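Projects > Second Year > Automation Visit Reports > Caststead

Print this page | E-mail this page
Reading time: 4 minutes

Visit report: small-part handling demonstration at the Caststead open day
Kulsoom Baloch, second year, Mechanical Engineering. Supervisor: Mirjana Todorova
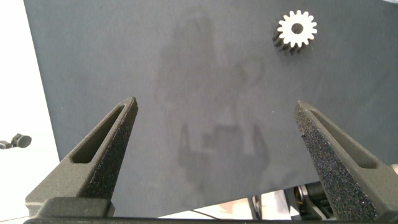 The purpose of the visit was to observe how a two-finger gripper is set up for small moulded and machined parts, and to compare the method with the vacuum cup used in our own laboratory cell. Caststead runs an open day each January, and the demonstration we attended was given in the handling bay by staff from Gremus, the firm that integrates the cells. The part used for most of the session was a spur gear. It is white and lies flat on a dark grey board, which gives strong contrast between the part and its background. The teeth are evenly spaced and the bore is round, so the gear can be taken either across the outside of the teeth or, with narrower fingers, from within the bore. Only the outside grip was demonstrated.

1. Background

Our project cell moves plastic gears from a flat tray to a press fixture. The vacuum cup seals badly on parts with a large bore, because the remaining face is narrow. In the autumn term we recorded 628 pick attempts, of which 415 were completed without an operator touching the part. The remainder were mostly lost at lift-off. Dr Todorova suggested that we look at a finger gripper before spending more time on cup materials.

2. Equipment

The cell consisted of a six-axis arm, a parallel gripper and a controller supplied by Zosto. A small camera mounted at the wrist looks along the fingers towards the work surface. The fingers themselves are tapered to blunt tips, and each has a long slot along its outer face. We were told that the slot reduces mass and that a stiffer version without it had been tried and dropped, as the difference in stiffness could not be measured at the forces used here.

The inner side of each finger carries a black pad with a rough surface. The pads are a wear item. Gremus changes them on inspection and does not work to a fixed number of cycles. We asked for the hardness of the pad material, but the figure was not available on the day.

3. Procedure observed

The demonstration began at 10.30 and followed the sequence below.

a) The arm moves to a viewing position with the fingers open.
b) The camera image is taken and the centre of the part is found.
c) The wrist is turned so that the fingers close across a diameter.
d) The arm descends, the fingers close, and the part is lifted and placed in a fixture.

Step (b) is sensitive to lighting. The arm lies between the lamps and the board for part of the approach, and it throws a soft shadow on the surface. In the picture taken from the wrist this shadow runs down the middle of the board, with the two prongs of the gripper visible in it, while the gear is clear of it towards the upper right. The integrators had found that a threshold set too high would join the shaded side of the gear to the dark board. The software, which is called Marikar, therefore fits a circle to the bright top face only and ignores the side.

There is a cost to this. The top face is offset from the base in an angled view, and the offset grows with the thickness of the part. A correction is entered by hand for each part type. We were shown the entry screen but not the calculation behind it.

4. Results

The demonstration run was 200 cycles long and was carried out in two halves, before and after the lunch interval. There were 19 faults. Most of them were placing errors, where the gear was held correctly but slightly rotated and did not drop onto the key in the fixture. We did not keep a separate tally of pick faults, and should have done so, as this is the value that would compare directly with ours.

No attempt was made to control the angle of the teeth in relation to the pads. According to the operator, a tooth tip and a tooth gap give different closing widths, and the controller accepts either within a set band. This may explain part of the rotation seen at placing, since a gear held on one tooth tip can turn slightly when the force is applied. We did not test this.

5. Application to the project cell

The fingers could be fitted to our arm with an adapter plate. Clearance is the main difficulty. Our tray holds the gears close together and open fingers would foul the neighbouring parts, whereas the demonstration presented a single gear with free space on all sides. Either the tray pitch must be increased or the parts must be fed singly.

The following work is proposed for the spring term:

- measure closing width at several gear angles
- print one pair of fingers to the existing bolt pattern
- repeat the shadow check under our own lamps with the viewing position moved back
- record pick faults and placing faults in separate columns

The request for the pad data has been sent to Gremus and a reply is awaited. The drawing of the adapter plate is in the project folder under revision B.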